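Grants > Mathebula Hall > Floor Marking > Progress Report 2

Reporting period ending 19 September 2020

The Diltar grant paid for 116 floor marks in the main hall. Only 16 are down. Notwood, our contractor, calls this on schedule. I don't see how, when the July plan had the hall finished by now. 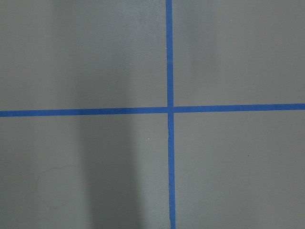
Blue painter's tape cross on the gray floor, main hall.

The tape lines are straight enough by eye, but I would not call them square until somebody puts a proper square on them. Notwood wants to go over the tape with permanent paint at a further charge. We have not agreed to it. The Vulley layout has changed twice already, and tape is cheap to pull up. We have asked for a revised schedule within 12 days and are holding the second payment until it arrives.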